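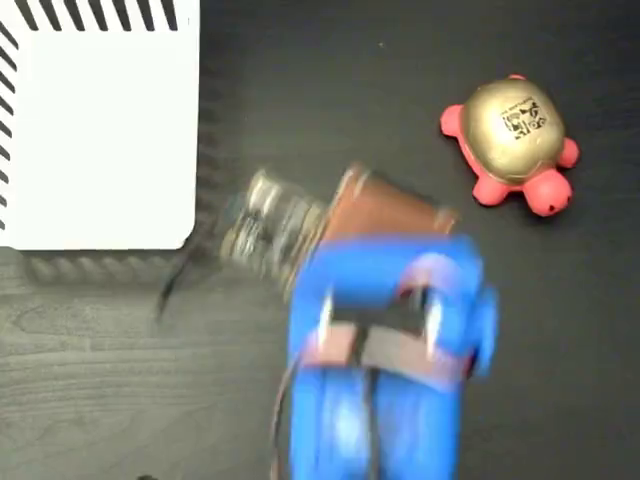
Reading time: 2 minutes

Care of Dark Wood Tables in Shared Rooms

The Hindo household service receives more enquiries about table tops than about any other item of furniture. The following guidance was prepared by Shanthi Dissanayake and applies to oiled and waxed surfaces.

Dust with a dry cotton cloth, following the grain. Where a mark remains, use a second cloth wrung out in lukewarm water with a little mild soap, and dry the surface at once. Spray polishes containing silicone should be avoided, as they interfere with later coats of oil. 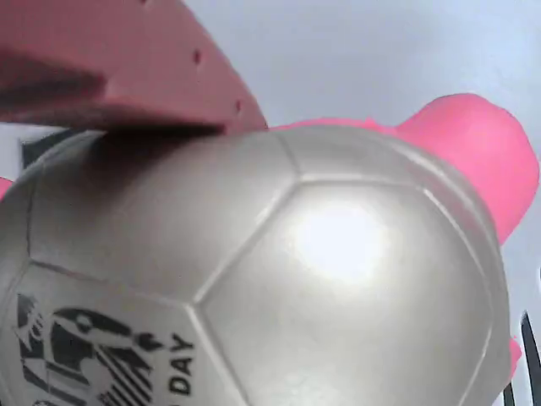

Household Notes, page 46

White rings left by cups will often fade if the table is left overnight in a warm, dry room. Should the ring persist, rub it lightly with a paste of baking soda and water, then wipe clean. Deeper stains should be referred to a restorer.

Scratches may be filled with a wax stick one shade darker than the wood. Finish with 2000 grit paper, used dry, and change to 3000 grit only where a higher sheen is wanted.
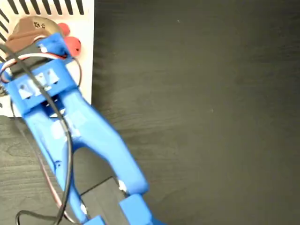

Dark table top with streaked grain, and a white unit with a rotary knob.

Oil should be applied thinly in January and again in midsummer. Used cloths must be laid flat outdoors to dry before disposal, as oily rags can heat up and catch fire. 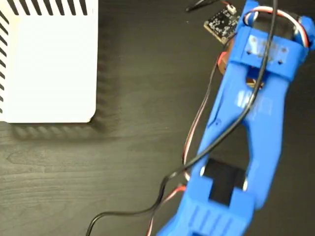
Heat and trapped moisture do more harm to a finish than ordinary wear. Felt pads should be fitted beneath lamps and small appliances. Anything with slots along its edges, such as the white box at the upper left, should be lifted when the table is dusted and never dragged. Agnes Moncrieff of the Pravholm office can supply pads on request.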